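How We Sit: Furniture and Study Habits in the Mollgate Residence Hall
Gemma Fontana and Delali Sarpong
April 15, 2012

When we first moved into Mollgate we spent a lot of evenings grumbling about our backs, and our tutor, Imelda Dumlao, was kind enough to suggest that we turn the grumbling into a project. So we wrote a two-page survey and slid it under 300 doors, and we are very grateful to everyone who filled it in during midterms (of all weeks!).

Most people told us they begin the evening at the desk and finish it on the bed. Those who stayed at the desk longest tended to be the ones who had brought a chair from home, or picked one up secondhand in town.

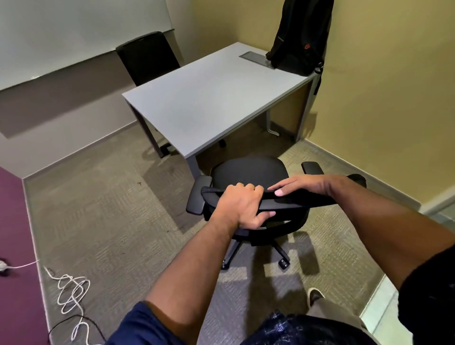 Fig. 1. Two hands on a padded black bar, over the seat of a swivel office chair.

We had expected lighting to matter less than it did. Room after room mentioned the ceiling lamp, and Lefteris Raptis on the third floor wrote us a whole extra page on the subject, which we enjoyed very much and have put in the appendix.

If we did this again we would ask about meals too, as so many people seem to eat where they study. We hope to share the results with the housing office in May.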